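Skevine toy library to move into former Brullen post office

8/26/18

The Skevine Toy Library will leave its rooms above the Iltance Street laundry and reopen on the ground floor of the old Brullen post office, the town council said after its latest meeting. The council voted to lease the building to the library for 10 years.

The library has lent toys, puzzles and games to families in Skevine and Brullen for 17 years. Its present home is reached by a narrow outside stair, and parents have asked for a ground-floor location for most of that time. A stroller can't be taken up the stair, and items such as play kitchens and ride-on cars have to be carried down by staff when a family wants to borrow them.

According to the library's annual report, its shelves held 2,745 items at the end of May. Puzzles make up the largest group, followed by building toys and board games. Membership has grown each year since the elementary school in Brullen began handing out sign-up forms to new kindergarten families.

The post office closed when mail service for both towns moved to the Monti shopping center on the county road. The building has stood empty since then, apart from a short period when the parks department kept picnic tables in it. The roof was replaced before the department moved out and doesn't need further work, the council's building report said. The heating does. A new boiler will be paid for by the town, while the library will cover shelving, paint and floor covering in the public area.

The old sorting room at the back will be used for returns and cleaning. The front hall, where the service windows used to be, will hold the lending desk and the open shelves. Two of the windows will be kept. The brass mailboxes along the side wall are also staying, and the library plans to use them for small parts that have turned up without a set.

Parking was the main point raised by residents at the meeting. The post office has a small lot shared with the dentist next door, and people who live on the street said cars already back up there in the late afternoon. The council agreed to mark two short-stay spaces at the curb and to look at the matter again after the library has been open for a winter.

Another resident asked whether the move would mean higher fees. The library said the yearly family fee will stay at $60 through the end of next year. Families who get help with school lunches will continue to pay nothing. Late charges were dropped some time ago and won't be brought back - members with overdue toys get a phone call instead.

Moving the collection will take about two weeks. Lending will stop during that time, and toys already out on loan can be kept until the new building opens. Members don't need to call to extend them.

What changes for members

The library has sent the following notes to all member families:

Borrowing limits. Each family may take four items at a time, up from three. Large outdoor toys still count as two.

Building toys. Blocks will be lent by the bin, in clear plastic bins that let families look over the shapes before they borrow. Please return the blocks in the bin they came in.
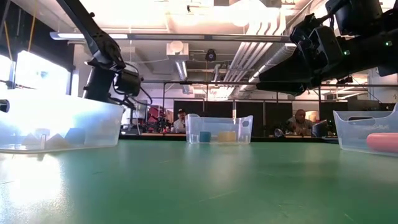 Puzzles. Puzzles will be stored flat in zip bags with the box lid picture tucked inside. If a piece is missing, write it on the tag and return the puzzle anyway. There is no charge for a lost piece.

Returns. A drop slot beside the front door will take books, card games and small puzzles when the library is closed. Anything with batteries has to be handed in at the desk.

Cards. Current library cards will work in the new building. Families who have moved since they joined should give the desk their new address.

Donations. The library isn't taking donated toys until the move is finished. After that it will accept clean, complete items in working order. Soft toys can't be accepted.

Hours at the new location haven't been set. The library has asked members whether they would prefer a longer morning or one late evening a week, and reply slips can be left at the Iltance Street desk or at the Brullen school office. The Iltance Street rooms will go back to the laundry's owner once the last shelves are out.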